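Site Visit Report: Open Day at the Munix Simulation Lab, Eltport
By Anqi Qiu
4 Jun 2020

We use cookies to remember your settings. Accept | Manage

1. Purpose

The visit was made for the second unit of the automation course. The task was to watch one working demonstration, write down how it was set up, and compare it with the methods taught in class. I attended with my lab partner, Hafiz Wijaya. We chose Munix because its open day covered simulated grasping, which we had only read about since January.

2. Setup

The lab runs its grasping trials in a simulator called Hakari. A trial consists of a gripper with two fingers, a target object and a background. The object's position and tilt are changed at the start of each trial, and the background is picked from a stored set. Staff told us that a full batch is 1,000 trials and that 200 of these are held back for testing. Both numbers are set in a plain text file, which we were allowed to read but not copy.

3. Demonstration

The presenter ran single trials first, at reduced speed, and then a short batch. During the single trials the view from the hand was shown on the main screen. The joint values were shown on a second screen – these were hard to read from the back row. A trial is scored as a success if the object is still held after the arm has lifted and paused. Contact alone does not count.

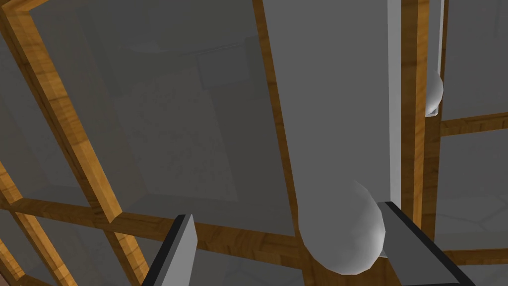

Mesh detail was the setting we asked about most. Hakari stores each object as flat faces, and the number of faces affects both speed and contact results. On the large gray cylinder the faceting can be made out at the rounded lower end, just above the gap between the fingers. Hafiz asked if a coarse mesh makes the contact points less exact. The presenter said it can, and that the lab accepts this in early batches to save computing time. The wood grain on the bars behind is a surface texture, and changing it has no effect on contact.

4. Comparison with course methods

In class we used the Catacutan exercise, where the object is always upright and the background is blank. The Munix setup is harder in both respects. Our scoring rule was also weaker – we counted a grasp once both fingers touched the object.

5. Limits of this report

We did not see a physical arm run the same task, so nothing can be said here about transfer to hardware. Batch results were shown as a chart without axis labels and are left out.

Contact: Automation Course Office | © 2020 | Back to top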